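The room on the fifth floor at Durnus was booked until ten. Seija Harju entered the time on the sheet and looked up at the fluorescent lights.
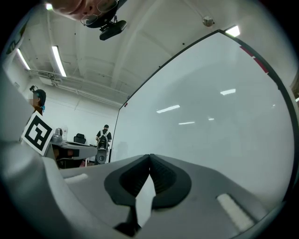 Ceiling and whiteboard, Durnus.

Item 56 was a green disc. Item 126 was red, with corners, and had no agreed name. Mackay had proposed "wedge". Rantala had struck it out.

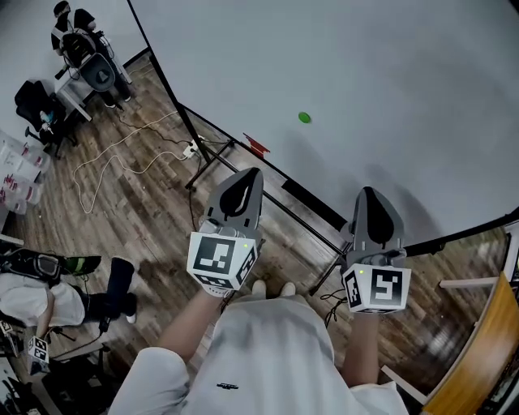 "The green one stays where it is," Seija said. "Measure from the edge of the table."

"Which edge?"

"The long one."

Lachlan Mackay measured. He read out a figure, then a different figure. She wrote down both.

"Sjöberg will want one."

"Sjöberg can come and measure it."

He stepped over the white cable on the floorboards and bent to the red item. Its position on the form was given as "table". He asked if the edge qualified. Seija turned to the definitions, where Rantala had left the line blank, and put a pencil mark beside it.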